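Gasano W4 Bench Wiping Arm

Home > Automation > Cleaning and Tidying > Gasano

Price: $2,840 (arm, bench clamp, controller, 4 sponge pads)
Availability: ships in January
Sold and serviced by Plivance

The Gasano W4 is a tabletop arm for people who want to find out how much wiping, sorting and putting away a machine can take off their hands. It clamps to a bench or counter and runs from a laptop. Most of our buyers are small workshops, cafes and college labs.

Can it do the chores yet? Some of them. Crumbs, dust and small splashes of water on a flat counter are within its reach today. Sticky spills are harder. A single pass tends to spread tea or syrup into a thin film, and the arm has to come back with a clean pad to lift it.

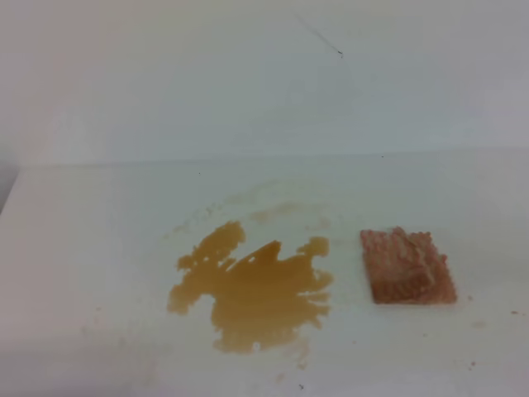 Plan on a person for the last part of the job. The W4 does not rinse or wring its own pad, and it cannot tell a stain from a shadow as well as you can. Dishes, laundry and anything with a sharp edge are outside what we support.

Specifications
Payload: 2,000 g
Pad change: by hand, around 10 seconds
Surfaces: laminate, sealed stone, painted steel
Not suitable for: raw wood, fabric, gas cooktops
Software: Sinaga Task Editor, one seat included

Options
Pestov drip tray - fits under the front of the clamp
Extra sponge pads, pack of 10
Wall bracket (not for use on drywall)

Returns are accepted on unused arms in the original carton. Opened sponge pads cannot be returned.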